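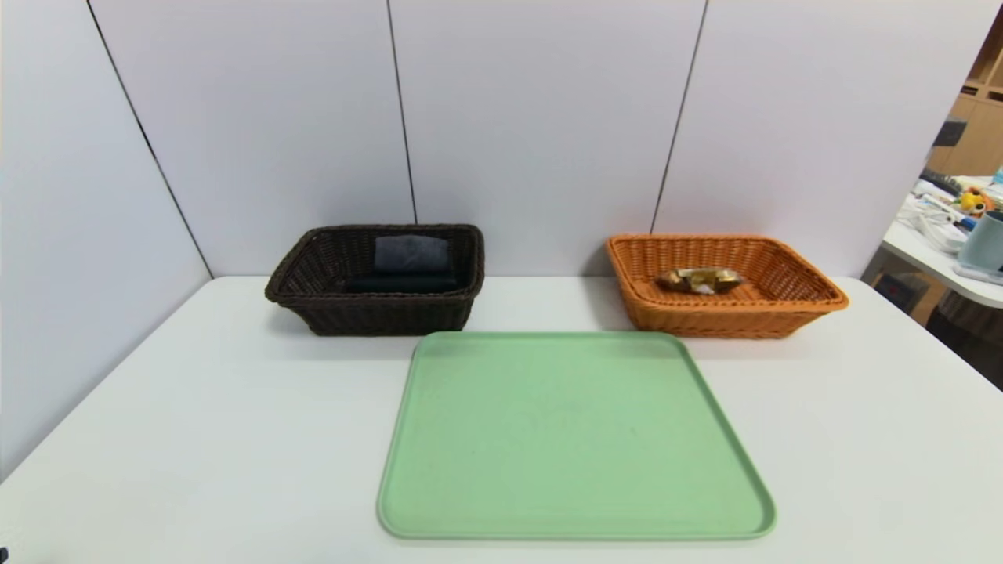
Brown wicker basket, white tabletop

Kallard 651 Master Clock

The 651 is a wall-mounted master clock for buildings that run their secondary clocks on a wired impulse loop. It sends a polarity-reversing 24 V pulse once a minute and drives up to 50 slave movements on a single loop. Larger sites can add the Womside loop repeater, sold separately.

Timebase

A temperature-compensated quartz oscillator keeps time between corrections. Where a network is present, the 651 takes its reference from an NTP server at an interval set by the user. Without a network, time is set from the front keypad. Daylight saving changes follow a stored rule table, which can be edited for regions that do not observe them.

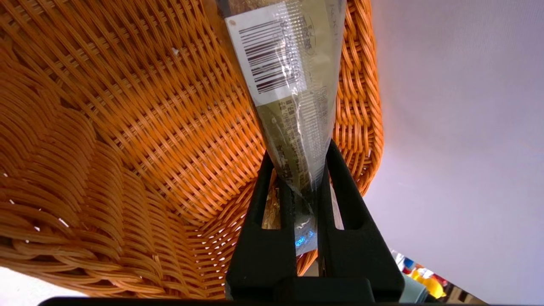 When clocks go forward, the 651 issues fast pulses until the loop agrees with the master. When they go back, it holds the loop for one hour. After a power failure it stores the last position of the slaves and catches them up when supply returns. The internal battery keeps the time for 247 hours but does not drive the loop.

Compatibility

Works with most one-minute reversing movements, including the Ouazzani flush dial and the Griner double-sided corridor clock. Half-minute movements need the output jumper moved to position B before power is applied. Do not mix the two types on one loop.

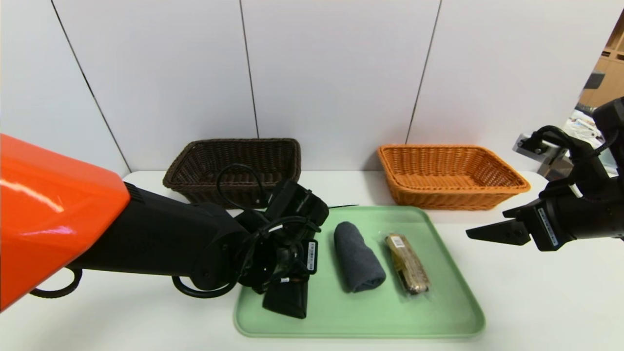

Specifications

Loop output: 24 V DC, reversing, short-circuit protected
Pulse length: adjustable, set to 2 seconds at the factory
Network: Ethernet, RJ45
Display: four-line LCD, 12 or 24 hour
Depth from wall: 23 mm with back plate fitted
Housing: powder-coated steel, gray

Supplied with back plate, fixing screws, and installation sheet. Loop cable not included.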